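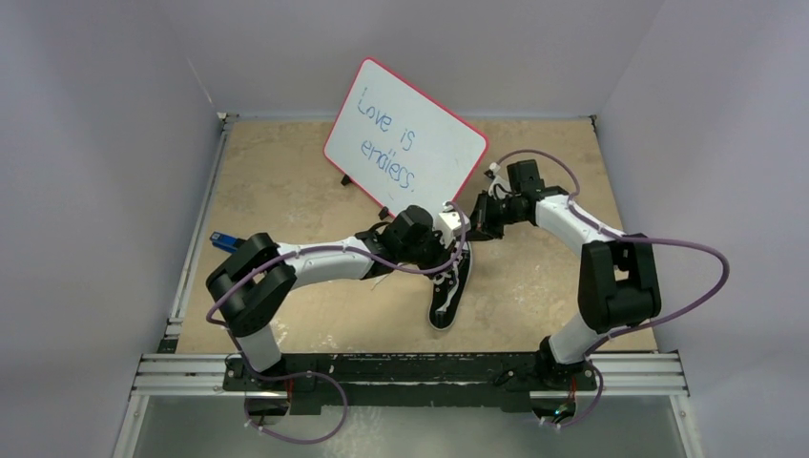
Trinity Calloway thinks I'm being unfair to the little whiteboard. Put something kind on it, she wrote under my last post, leave it where you walk past ten times a day, and by January you'll be a nicer person to live with. She has had one on her kitchen windowsill for years and swears by it.

I have my doubts. I like Trinity's comments and I read all of them, but I've lived with message boards of one sort or another since college and I can't say my character has budged.

Mine says "Love is endless." at the moment, in blue marker, over three lines, with a period. I keep looking at the period. It makes the thing sound like a ruling. And the handwriting leans, and the board leans too, so the whole sentiment looks like it's heading somewhere else for the afternoon.

As an object I have less to complain about. It's a small dry-erase board with rounded corners and a thin pinkish-red edge, and it stands up on little black feet. I was ready to hate the feet. Every standing board I've owned before this one had a fold-out flap at the back that gave up within a month, usually while I was writing on it. The Flarton one I had in my old apartment went over if you shut the fridge with any conviction. The feet seem better than a flap. Ask me again after the winter.

What I don't buy is the idea that words do much once they've been up a while. The first day, you read them. The second day you read them because you remember reading them. After a week they're furniture. I once left "CALL DENTIST" on a board for so long that the marker wouldn't come off with the eraser — I had to go at it with rubbing alcohol — and I still hadn't called the dentist.

Hendrik De Haan, who emails me instead of commenting, takes the opposite line from Trinity. He says a board should only ever hold things you can cross off: milk, stamps, the thing for the drain. He'd wipe "Love is endless." by lunchtime on the grounds that you can't finish it. I find that a bit bleak, even for me, and I notice his lists run to 2 boards now.

So I'm leaving it up for the time being. Partly laziness, partly because I can't think of a better sentence, and I refuse to look one up. I did look once. There's a page with 383 "whiteboard quotes for the home" and I got as far as the one about dancing in the kitchen before I closed it.

Trinity, I'll report back on whether I've become nicer. My sister has agreed to judge, and she's not an easy grader. If anyone has a marker that doesn't ghost after a couple of weeks, tell me which one in the comments. The Farkik ones do, whatever it says on the pack.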